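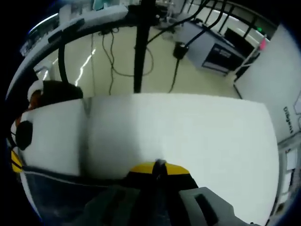 A hand-held gripper at Usport's collection room, where people record the motions a robot will later copy.

The job pays by the shift, and most of a shift is towels. You pick one up, fold it, put it down, shake it loose and start over. The gripper in your hand records every pass, and at the end of the day the recordings go to a learning system that has never touched cloth.

Darcy Lowther has worked here since August. She logged 207 folds on her best day and says the first hour is the slow one. "Your hand wants to do what a hand does," she said. "You have two fingers and they only open and close. So you learn to plan the corner before you go near it."

Usport started with 11 collectors and sells its recordings to Cumero, which trains the software. Renji Minami, who runs the room, throws out more than new hires expect. A pass goes in the bin if the cloth leaves the view or if the person stops to think halfway through. Fumbles stay in, as long as the collector recovers.

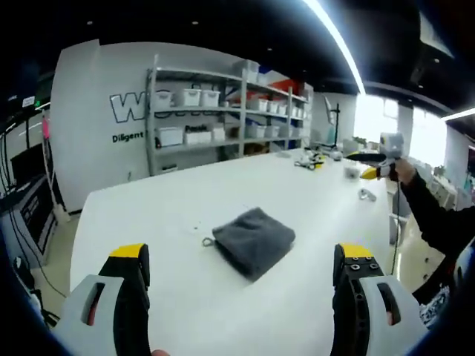

5 min read

The towel set stands at 2,130 accepted passes. Minami wants more variety before he wants more volume — thicker cloth, different starting positions, people of different heights. A gray towel on a white table is an easy case. The edges show up well and the background stays still.

Elie Sabbagh, an engineer at Cumero, said his team can tell collectors apart by their recordings. One goes in low from the side. Another always takes the far corner first. A model trained on a single person picks up those habits, so each task now goes to at least two people.

Lowther has started folding differently at home. She pinches the corners between thumb and forefinger and leaves the other fingers out of it. Her next task is bowls, and she has asked to stay on towels until the end of the month.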